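Trirkcombe household textile collection to begin in August

The Trirkcombe district will start a separate kerbside collection for household textiles in August 2022, following a trial that ran through July in the Bandara area. Residents will be able to put out clothing, bedding, towels, curtains and soft toys once a fortnight, on the same day as their recycling.

A total of 3000 collection bags were delivered to homes for the trial, and 2968 of them reached an occupied address. Bags were put out by 582 households. The district considers this level of use sufficient to extend the service to all 14 of its collection zones.

Items will be taken to the Lisent sorting centre on the northern edge of town. Articles in good condition will be offered for resale through local charity shops. Worn cotton and mixed fabrics will be cut for use as cleaning cloths or sent for fibre recovery. 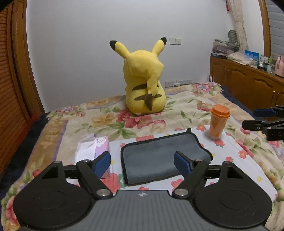 Quilts, cloths and plush toys can all go in the textile bag. Photo: Clalavus

Residents are asked to wash and dry all items before placing them in the bag, and to tie the bag firmly at the neck. Bags should be left at the kerb by 7 am, beside the recycling bin and clear of the footpath. Wet or mouldy textiles cannot be accepted and should go in the general rubbish.

Large quilts and doonas may be rolled, tied with string and left next to the bag if they do not fit inside. Pillows, mattresses, carpet and foam cushions are not part of the service. These may be taken to the transfer station during normal opening hours, where the usual fees apply. Shoes will be accepted in pairs only.

The collection will be carried out by Clalavus under a two-year contract. There will be no separate charge to households, as the cost has been included in the existing waste levy. Flats and units with shared bins will be given a larger container for each building, and property managers will be contacted in writing before it is delivered.

Each household will receive one bag and a printed calendar in the mail. A replacement bag will be left each time a full one is collected. Extra bags will be available at the Trirkcombe library and the Bandara customer service desk.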